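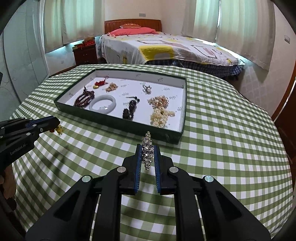 Sorting the jewelry with a gripper in each hand. Look at the brooch!

So I finally made it to the open day at Starkham, and I'm still buzzing. 2 hours on the bus from Plinthorpe and I'd do it again tomorrow.

I had expected big arms behind a fence, and there was one of those downstairs (it stacked crates, very smoothly, and a small boy clapped every time). But I spent most of my visit with the hand-held grippers. You hold one in each hand and do the job yourself – picking things up, turning them, setting them down – and the robot people learn from how you did it. They let us try in groups of three, around 10 minutes each, and I went back in line twice!

Jewelry is such a good test. A rhinestone brooch is hard and lumpy, a pearl necklace just pours away from you, and a tiny gold charm is so small you start holding your breath. The blue pads on the jaws have a texture to them, and I kept wanting to poke them. My own first try was a beaded bracelet, which I dropped. Then I dropped it again. The third time I went in much slower and got it up, and I may have cheered a little.

What surprised me was how fast I stopped thinking about my fingers. You squeeze, you watch the tips, and you find yourself leaning your whole body to get the angle right.

Drummond has a day like this in February, and I've heard Deststead might too. I've already asked for the time off.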